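From the Software Side: Grasp Ranking Gets a Rewrite

Hello again from the noisy end of the Grokorcombe office. I promised last time that I'd write up what we did to the planner, and since Ánh Tôn has now asked me twice, I'm finally sitting down to do it (with coffee, and with a fairly strong opinion about quaternions that I'll try to keep to myself).

If you joined the list recently: Ikandale is our kitting software. You tell it what goes into a kit, it looks at the bins, and it works out which arm picks what and in what order. The kit we've been using for testing has small metal parts, round boards and wiring in it, and I love it and hate it, because every one of those fails in its own special way. Metal parts shine. Boards sit on top of each other. And wiring, well, wiring does whatever it wants.

The old planner had a simple idea of a good pick. It took the segmentation masks from the overhead view, found the biggest unbroken mask, and went for the middle of it. That worked fine on blocks and boxes. On a board with a big hole in the middle it sent the fingers straight at the hole! I spent most of a week back in July thinking our calibration had drifted, and I redid it so many times that Quyên Ung started leaving the calibration target on my chair.

So the new version does it in two passes. First the overhead view picks a bin and a rough part, and gives us a short list of candidates. Then the arm moves in, the wrist view takes over, and we rank the candidates again with the closer picture. The ranking looks at how much of the edge is clear, how far the fingers are from a neighbor, and whether there's something tall on the board that would get pinched. All of that is in one scoring file now, with the weights at the top where you can find them. It used to be spread over three different modules, and I'm to blame for two of those.

We also changed how the two arms share the table. Before, one arm would lock the whole middle area while the other one sat and waited. Now each arm reserves a volume for a short stretch of time, and the planner only says no if the two reservations overlap. Both arms can be down in their own bins together, and they only have to take turns when they want the tray.
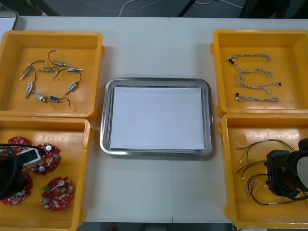
Does the planner need a 3D model of every part before it can pick it?
You can start without one. The ranking works from masks and depth, so a new part only needs a name and a handful of labeled views. A model helps later on if you care which way up the part lands, and for boards you probably do.

Okay, numbers, because I know some of you skip straight to them. We built a replay set of 164 saved bin states, and every change to the planner runs against it overnight. The old code gave a pick we'd call sensible on 125 of them. The new code misses 13. I'd been hoping for single digits, and I sulked a little, but most of those misses are wire bundles and I'm not going to pretend I have a plan for wire bundles yet. Ánh has one. It involves treating the connectors as the thing to look for and ignoring the wire completely until the arm starts to lift. I think it might work, and I've told her she can have the branch.

The replay tool deserves a word of its own, because it has changed my days more than the planner has. Quyên wrote it. You point it at a log and it steps through every decision with the score next to it, and you can change a weight and watch the ranking shuffle. We named it Diệp. It will happily open logs from the older Cillberg format too, so if you've got a folder of those sitting around, please try it and tell us what breaks. One known problem: if the wrist and overhead clocks are too far apart, it shows the wrong wrist view next to a decision and doesn't warn you. There's a fix in review.

While we were in there we found a silly bug in the close-range step. With a board already held in the fingers, the segmenter kept offering that same board as the next candidate, with a terrific score, since it was large and close and nothing was covering it. I can't really argue with its reasoning. We now mask out whatever is between the fingers before ranking, and the mask follows the finger width, so it still behaves when the grip is narrow. If you've written your own ranker, you'll want to call the same mask function first. It's a single line and it's in the upgrade notes.

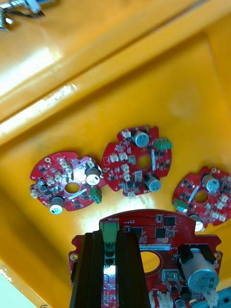

Wrist view: one red board between the fingers, three more in the yellow bin.

The other thing the close view taught us is that print on a board is a pretty good orientation cue. We're trying a small text detector that only answers one question, which way up is the lettering, and passes that along to the placement step. It doesn't read the words. Glare on the bin walls still confuses it, and I've got an exposure setting half tested that I'd like to finish before anybody else has to live with it.

The January 2021 release has the two-pass ranking, the arm reservations and the held-part mask. The text detector is in there too but switched off. If you upgrade, delete your old weights file first, or the planner will load it without complaint and you'll be back to grabbing at holes. Send logs of anything strange to Quyên or me, and please include the wrist stream, even if it's huge!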